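Perioperative Care of the Surgical Patient
Handout 7: Venous thromboembolism after abdominal and orthopedic surgery
November 2023 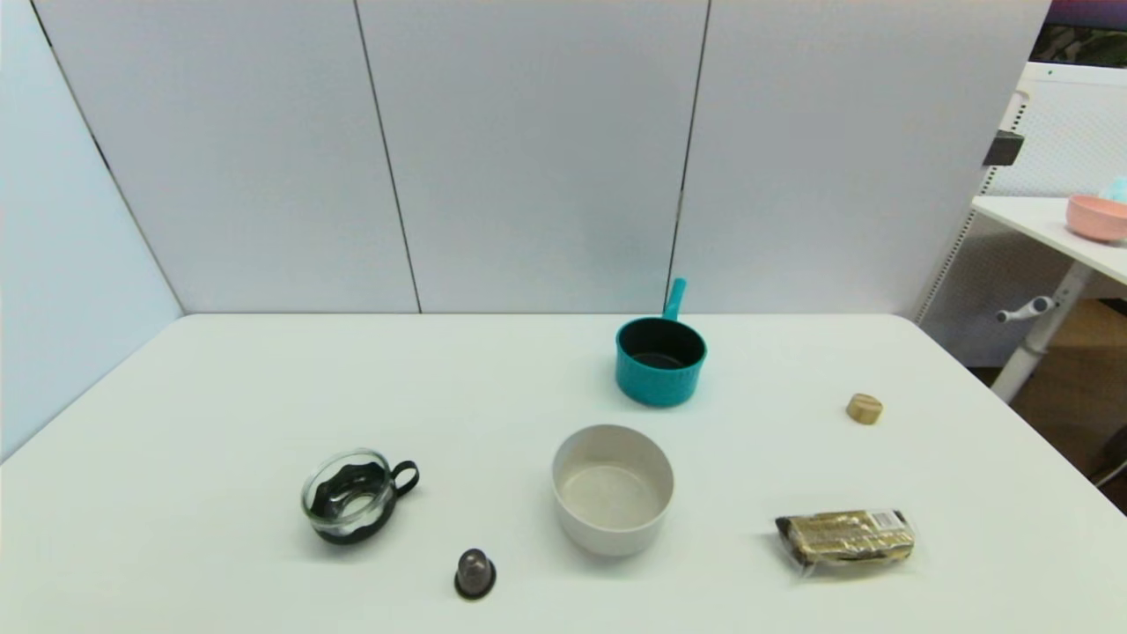

Teal saucepan and beige bowl on a white table.

7.1 Scope

This handout covers deep vein thrombosis (DVT) and pulmonary embolism (PE) as complications of surgery in adults. Arterial thrombosis is dealt with in Handout 9. Pregnancy and active cancer treatment change both the risk estimate and the choice of drug and are left for the second half of the course. Students should have read the chapter on normal hemostasis before the lecture.

7.2 Mechanism

Three conditions favor clot formation in a vein: slow flow, injury to the vessel wall, and blood that clots more readily than normal. Surgery supplies all three. The calf muscle pump stops working under general anesthesia, and flow in the deep veins of the leg falls. Retraction, positioning and tourniquets can damage the endothelium. Tissue injury releases tissue factor, and the inflammatory response raises fibrinogen and lowers fibrinolytic activity for several days.

Most postoperative clots start in the valve pockets of the calf veins. Many stay small and dissolve. Some extend upward into the popliteal and femoral veins, and these are the ones most likely to break off and travel to the lung. Clots that begin in the pelvic veins after pelvic surgery may give no leg signs at all.

7.3 Risk assessment

Risk is assessed before the operation, again on the day after, and whenever the patient's condition changes. A form filled in once at the preoperative visit and never looked at again is a common audit finding.

Patient factors: age, previous DVT or PE, known thrombophilia, obesity, estrogen therapy, heart failure, immobility before admission, recent long illness.

Procedure factors: length of anesthesia, site of operation, use of a tourniquet, blood loss, emergency surgery, reoperation during the same stay.

Hip and knee replacement and hip fracture repair carry high risk regardless of the patient score. Short day-case procedures under local anesthesia carry low risk unless there is a personal history.

Bleeding risk is assessed at the same time and recorded on the same sheet. Active bleeding, a low platelet count, severe liver disease and recent intracranial or spinal surgery all weigh against early drug prophylaxis.

7.4 Prophylaxis

Early walking is advised for every patient who can manage it. It does not replace other measures in moderate or high risk.

Mechanical methods. Intermittent pneumatic compression moves venous blood by inflating a sleeve in cycles. It is started before induction where possible and continued until the patient is walking. The main cause of failure is that the sleeves are off: removed for washing or physical therapy and not put back. Graduated stockings must be measured for the leg. They are avoided in severe peripheral arterial disease and in patients with fragile skin or marked leg edema.

Drug methods. Low molecular weight heparin is the usual choice. Unfractionated heparin is preferred in severe renal impairment, as it does not depend on the kidney for clearance. Direct oral anticoagulants are used after elective hip and knee replacement. Doses are not given in this handout. Use the current hospital formulary.

Timing matters with spinal and epidural anesthesia. A minimum interval is required between a heparin dose and needle placement, and again between a dose and catheter removal. The time of the last dose is written on the anesthetic chart and repeated on the ward chart - one entry is not enough if the patient moves between units.

Extended prophylaxis after discharge is considered following hip surgery and major abdominal or pelvic surgery for cancer. The patient must be able to self-inject, or have someone who can, before leaving the ward.

7.5 Recognition

Leg signs are swelling, pain, warmth and prominent surface veins, most often on one side. None is reliable after knee surgery, where swelling is expected.

PE may present as sudden breathlessness, pleuritic pain, cough, collapse, or only as an unexplained rise in heart rate. Low oxygen saturation on the ward should not be put down to atelectasis until PE has been considered.

D-dimer is raised after almost any operation and a positive result has little value in this period. Compression ultrasound is the first test for suspected DVT. CT pulmonary angiography is the first test for suspected PE in a stable patient with adequate renal function.

7.6 Worked data: the Heveck ward series

The figures below are used in the seminar. They come from a teaching data set compiled on the surgical wards at Heveck.

Admissions reviewed: 3000
Patients with complete risk forms: 1809
Confirmed DVT: 31
Confirmed PE: 26

Points to prepare:
Work out the proportion of forms that were complete.
DVT and PE were recorded separately, and a patient could appear in both rows. State what this means for a combined rate.
Ultrasound was done only on clinical suspicion. Explain the likely direction of the error in the DVT count.
The series ends at discharge. Consider which events would be missed.

7.7 Seminar arrangements

Groups A and B meet in the Kolov room, group C in the Wegener room. Bring a printed copy of the risk form. The written summary (one page, no references needed) is uploaded to Zadico before the session. The same data set returns in February for the session on audit design, so keep your calculations.

7.8 Terms

Provoked thrombosis: occurring in the presence of a clear recent trigger such as surgery.
Proximal DVT: clot in the popliteal vein or above.
Distal DVT: clot confined to the calf veins.
Post-thrombotic syndrome: chronic pain, swelling and skin change after DVT, caused by valve damage and persistent obstruction.

Next handout: Postoperative fluid balance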